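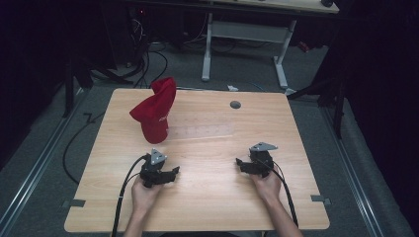

A red cap on one of the tables at Bramelthorpe.

Lost caps, gloves and scarves handed in at Bramelthorpe community hall will be offered to new owners from September, after the hall's cupboard for unclaimed items ran out of space.

The Rerero clothing exchange, which meets in the hall's upstairs room, will take over anything that has been held for 30 days. Items will be washed where the label allows, sorted by size and put out on the tables for people to take away free of charge.

Seren Eynon, who runs the exchange, said caps had become the hardest thing to find a home for.

"Coats go in the first ten minutes," she said. "With caps, people want to try them on, and they want to see the shape. If they are squashed in a box at the bottom they stay in the box. So we are going to stand them up on the tables where they can be seen."

The exchange passed on 3,842 pieces of clothing last year, most of them children's. Hats and caps accounted for 370 of those.

Morfudd Gronow, the hall's bookings manager, said owners would still have a fair chance to claim their things. A list of what has been handed in will go up by the front door, and anything with a name inside will be kept back until the family has been contacted.

"We get a lot of school jumpers with a first name and nothing else," she said. "Please put the surname in as well."

Keys, glasses and phones are not part of the new arrangement and will go on being held at the office.

The exchange is also asking for hangers, a full-length mirror and a second clothes rail. Donations can be left at the Hernon Street entrance between 10am and 4pm – bags should be tied and must not be left outside when the hall is closed. Shoes are accepted in pairs only.

The Bevan Road car park will be open to visitors during exchange sessions. The room is reached by the stairs or by the lift next to the kitchen.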